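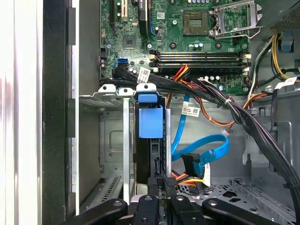 Ticket: Low pressure and cloudy water, upper end of Laleo Road, Flalmont
Status: Resolved, left open for customer comments
Opened: February
Properties on this branch: 119

Original report from customer

Hello, I hope this is the right form, as the other one kept asking me for a meter number I couldn't read. Since the thaw our kitchen tap has been down to a dribble between breakfast and mid-morning, and when it does come back it is milky for a minute or two and then clears. The neighbours on our side have the same, but the houses at the bottom of the hill seem perfectly all right. We have checked the stop tap and it is fully open. There is no damp patch in the drive that we can find. I am home most days if anyone needs to come in.

First reply

Thank you so much for writing in, and for checking the stop tap before you did, which saves us all a visit. Milky water that clears from the bottom of the glass upwards is nearly always air in the pipe. Please fill a clear glass, leave it on the worktop for a few minutes and let us know which way it clears. If it settles downwards and leaves something at the bottom, tell us straight away and please don't drink it in the meantime.

Customer, 9:40 am

Clears from the bottom up, tried it twice. Pressure still poor. The shower upstairs is hopeless.

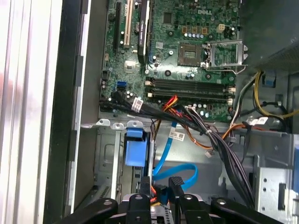 Dell desktop on its side with the cover off, CPU socket empty

Update, 2:15 pm

We have been through the overnight readings for your branch. The flow never dropped to where it ought to be in the small hours, when hardly anyone is running a tap, and the meter at the foot of the hill shows 1,370 litres an hour going through at 3 am. For a branch this size that is far too much – even allowing for a few people leaving a tap trickling against the frost, as we had asked them to do during the cold spell. So we are treating it as a leak, probably above the bend, where the old iron main meets the newer plastic.

A crew will walk the line this evening with listening sticks. They may knock if they need to get at a stop tap in a garden, and they'll have identity cards with them.

Update, 11:50 pm

Leak found on the verge opposite the chapel. It was running straight into the old field drain, so nothing ever showed at the surface. The joint has pulled apart where the ground moved. The valve below it has been closed down partway to hold things steady overnight, so the upper houses will be weaker still until the repair is done. A 3,000 litre tank has been put in the lay-by for anyone who needs it. Please bring your own containers, and boil anything you are going to drink from it. 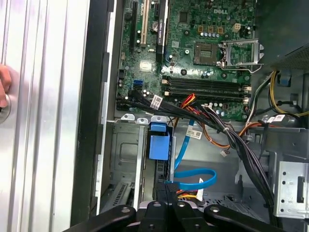 Ornier Water | Network Support Desk, Flalmont District

Update, 1:30 pm

Joint cut out and replaced. The main was flushed from the hydrant at the top and samples have gone off to the laboratory. You may see more cloudiness than before for the rest of today, as refilling the pipe puts a good deal of air into it. Run the cold kitchen tap first, gently, and leave the washing machine until it comes clear.

Customer, 6:05 pm

Much better, thank you! The shower is back to what it was before Christmas. Still some spluttering from the bathroom cold tap, though the kitchen is fine.

Reply

Lovely to hear. The bathroom cold tap may well be fed from a tank in your loft, in which case there could be a pocket of air in the pipe coming down from it. Open that tap halfway and leave it for a couple of minutes – if it still spits tomorrow, add a note here and we'll ring you.

Closing note

Samples clear. Night flow on the branch is back to normal and the tank has been taken away. The verge will be reseeded in April when the ground is softer.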